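Brelitz grasp study: frequently asked questions

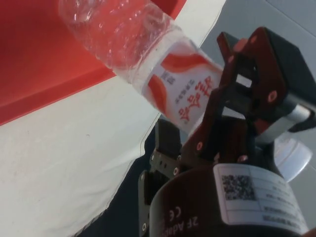

A clear plastic bottle held by the two-finger gripper, seen from the wrist camera.

What is the question of this study?
We want to know if a grasp policy can work on transparent objects with only a color camera at the wrist. Depth sensors often give wrong values on clear plastic, so we train without depth.

How much data did you use?
The training set has 900 demonstrations, all made by teleoperation. The test set has 334 grasps on objects that the policy did not see in training.

Why do you use bottles with labels?
A label gives the policy a region which is easy to find. In our results, the policy often closes the fingers on the label, even when the middle of the bottle is free. Ailbhe Moriarty is now repeating the tests with the labels removed.

Does the background matter?
Yes, more than we expected. Clear plastic shows the colors behind it, so the same bottle looks different on a red surface and on a white cloth. We changed the background after every 100 demonstrations – in the first version we did not do this, and the policy failed on new cloths.

What are the typical failures?
Glare is the most common one. The policy takes a bright highlight for the border of the bottle and closes too early. The second one is a grasp too near to the cap, where the bottle can rotate.

Can I use the method with another gripper?
We tested only parallel grasps with two fingers. The camera must see both fingertips, and you will need to do the calibration again.

Is the code available?
The training code will be released in May. For the data, please write to Brendan Ó Ceallaigh and say which of the four object groups you need.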